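Draliris: Fold Policy from Two-Gripper Demonstrations
Student project report, Oct 3, 2019
Iqra Rind, Liviu Pană

1. Task

Our planner, Lungu, takes paired wrist views and outputs a grasp point and a width for each hand. The demonstrations cover handling clothes over a bed mat, with one gripper in each hand.

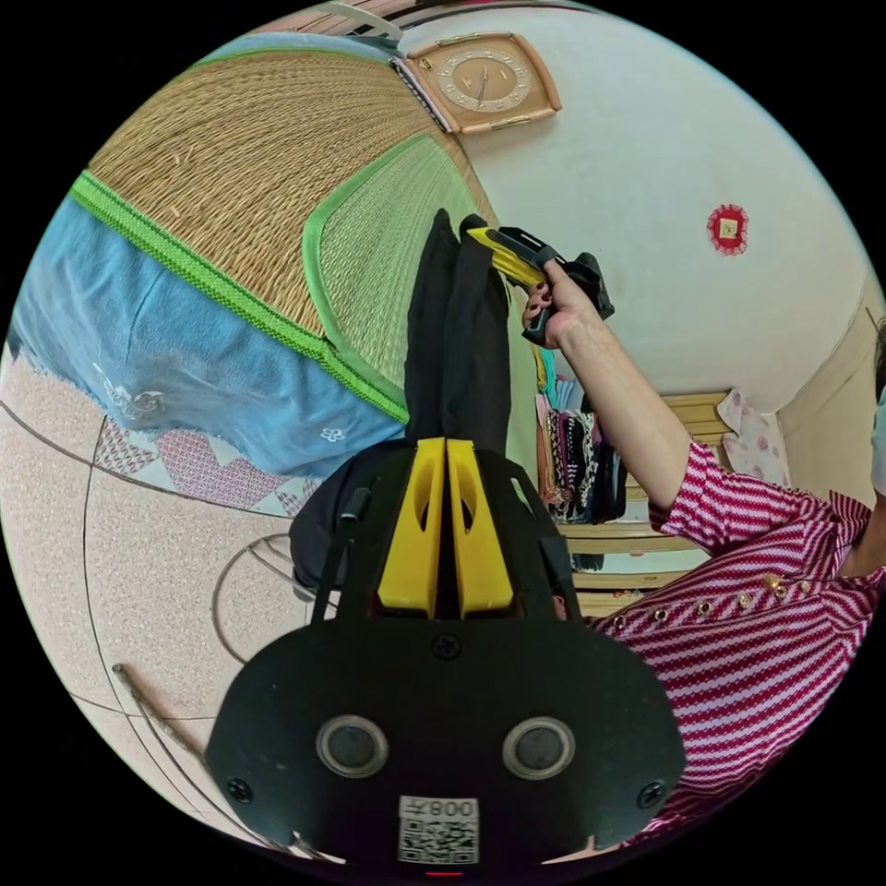 2. Time alignment

The two streams start separately. We matched them by clock offset and resampled both to 10 Hz. Out of 1,049 episodes, around 700 passed the alignment check. Most of the rejected ones had a gap in one stream.

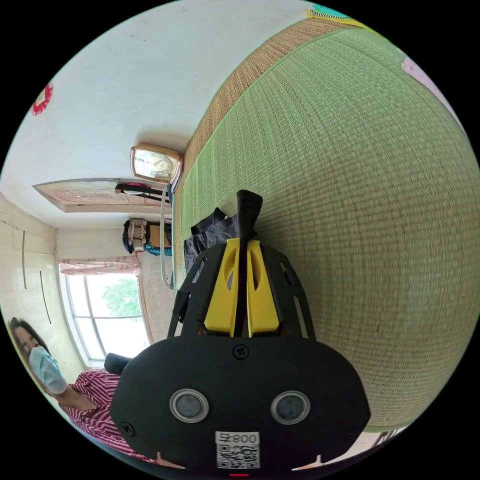 Fig. 2. Dark object held between the yellow fingers, dark blue garment on the mat.

3. Perception

Liviu trained the cloth mask. Black fabric was the hard case — the mask ran into the gripper body, which is also black. We added a fixed mask for the housing and
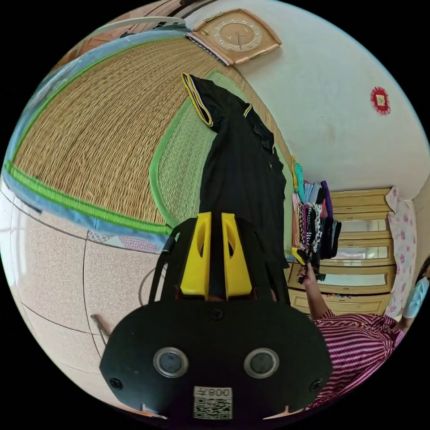 cut the fingers out by color before the network sees anything. The wall clock stays in the input. We use it as a rough check on the pose estimate when the mat gives poor matches.

4. Planning

Lungu scores edge points and picks 2 of them. It still fails on bunched cloth, where the edge is hidden by folds.
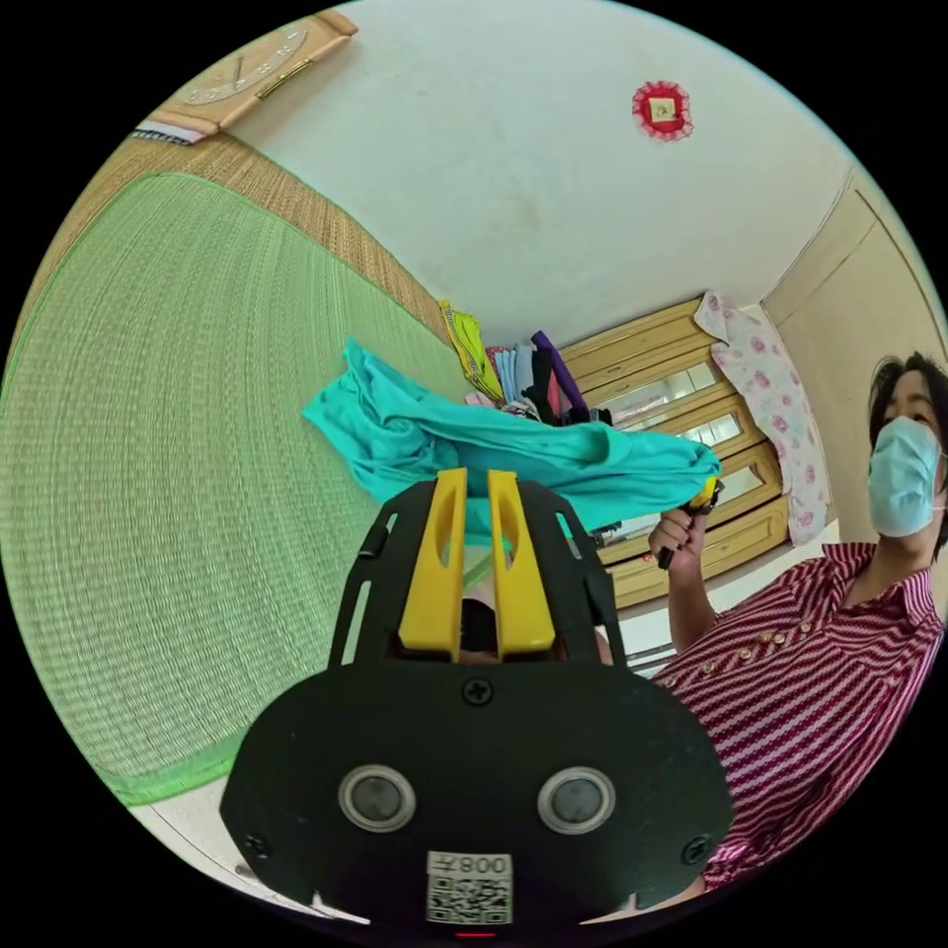 Fig. 4. Teal cloth, bunched, with one end at the second gripper.

5. Remaining work

Width commands are noisy near closing. Relu Matei is writing a filter for this, due in November.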